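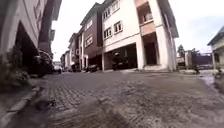
Most of the noise a car makes above 25 mph comes from the tires, and the road has more say in it than the tires do. I have spent the spring measuring this from the third floor, with a sound level meter on a tripod and the window open, and what follows is a record of the method and of the parts that went wrong. The surface matters in two ways: how rough it is at the scale of a tread block, and whether it has a regular spacing that the tire can turn into a tone. Asphalt has the first and very little of the second. A street of small rectangular paving blocks has both. Lay the blocks in something like a herringbone, with interlocking gray units set tight, and the joints meet the tread at an angle, a little at a time. Lay them in straight courses across the direction of travel and every joint hits the full width of the tire at once.

The arithmetic for straight courses is simple. A block is 100 mm deep in the direction of travel. At 30 km/h a car covers 8.33 meters per second, so it crosses 83 joints per second, and there should be a peak near 83 Hz. At 50 km/h the peak should move up to 139 Hz. Both are low enough to go through a closed double-glazed window with little loss, which matches the complaint I had in the first place: with the window shut I could not hear engines or voices, but I could hear a hum that rose and fell with each passing car.

My own block has two surfaces. The southern part was repaved in straight courses when the water main was replaced. The northern part still has the older angled pattern. The change happens under my living room, so I can hear a car go from one to the other. Azlan Sutanto, who lives across the stairwell and whose windows face the same way, told me he had always taken the change for a gear shift.

Equipment. The meter is a Fodeck, the cheaper of their two models, with a USB output. It is specified as class 2. I checked it against a borrowed calibrator at the start and end of each session and it never drifted by more than 0.3 dB, so I have no complaint about it. The recorder is an old Haritz field unit with a line input. Its clock loses time, which matters later. The tripod stood one meter back from the opening in the first sessions. This was a mistake. The room has a mode at 43 Hz and another near 86 Hz, and the second one sits almost exactly on top of the joint frequency for a car at 30 km/h. I had two evenings of very convincing data showing a peak in my living room, caused in large part by my living room.

From March on, the microphone was on a boom outside the window, 1.5 meters from the facade, with a foam windscreen. A facade reflection still adds up to 3 dB to the overall level. I did not correct for it, because I was comparing one surface with another and the wall is the same for both.

Speed. Without the speed of each car the frequency prediction cannot be tested. I considered a radar gun and decided against pointing one at my neighbors. Rosalía Vallejo suggested timing cars between two fixed marks, so I used two lamp posts whose spacing I measured with a tape early on a Sunday. The interval between the posts is covered in a little under four seconds at 30 km/h. Pressing a key at each post gives an error of perhaps 0.15 seconds per press, so the speed is good to five percent or so. That is enough to separate slow cars from fast ones and not enough to say anything clever about individual vehicles.

Selection. I kept only single cars with no other traffic audible for 5 seconds before and after. I discarded buses, delivery vans with rattling doors, anything on a wet road, and one car towing a trailer. I also discarded everything from the evening the Haritz clock had slipped far enough that I could not match key presses to recordings. Out of just over 300 passes I was left with 151.

Processing. Each pass was cut into two segments, one per surface, windowed, and run through an FFT with a resolution of 2 Hz. I first used a free program called Boutros, which has a pleasant interface and applies A-weighting by default, including to the exported spectrum. A-weighting takes off about 19 dB at 100 Hz. If you are looking for a low-frequency tone, this removes most of what you are looking for. The setting is in a submenu under display options. I reran everything from the raw files in a short script of my own and have not gone back.

Results. On the straight courses a peak is present in nearly every pass and it follows the speed. The median height above the neighboring bands is 9 dB. On the angled pattern a peak in the same region can be found in less than a third of the passes, and where it exists the median height is 2 dB, which I would not want to defend in front of anyone. The overall A-weighted level differs by only 1.5 dB between the surfaces. This last number is the one that would appear in a municipal noise assessment, and it would suggest that the two surfaces are practically the same.

They do not sound the same. A steady tone is easier to pick out and harder to ignore than broadband noise of equal level, and most rating schemes admit this by adding a penalty for tonality when the source is industrial. Road traffic usually gets no such penalty. I understand why, as asphalt does not produce tones, but the rule was carried over to surfaces that do.

Some objections I have received. Birger Åberg wrote to say that the joints wear and fill with grit, and that the peak should decrease with age. I agree, and the older section has had far longer to wear than the newer one. My comparison therefore mixes laying pattern and age, and I cannot separate the two from a window. He also pointed out that chamfered edges make the joint effectively wider, and that a block with no chamfer would be quieter in either pattern. I went down and looked. The new blocks have a chamfer I measured at 4 mm with calipers. On the old ones the edge is too rounded to say what it was.

Derek Heywood asked whether settlement could account for it. Shallow dips do make the suspension work, but at a few Hz, well below anything discussed in this post. They also hold water, which is a different noise problem and the reason wet passes were thrown out. Spray noise is mostly above 1 kHz and it buries the upper half of the spectrum. For the low end a damp surface probably makes no difference, but I would rather lose data than argue about it.

The manufacturer's data sheet for the new blocks (sold under the name Flamamis) lists compressive strength, slip resistance, frost resistance, and four available colors. There is no entry for noise. I wrote to ask whether pass-by measurements had been made for different laying patterns and received a brochure with the same table in it.

Remaining work. I want to repeat the measurement with one car at known speeds, cruise control on, in both directions. Rizal Mangundap has offered his, which has nearly new tires of a common size. The plan is ten runs per surface at 30 km/h and ten at 40 km/h, before six in the morning, if the weather stays dry. I also want to put the microphone inside again with the window closed, this time in the corner and in two other positions, and average them, so that the room mode is at least spread over several readings.

The script and the table of passes are available by email. The raw recordings are not, as the microphone was sensitive enough to pick up conversations on the sidewalk, and I have not found a quick way to remove those without touching the band I care about.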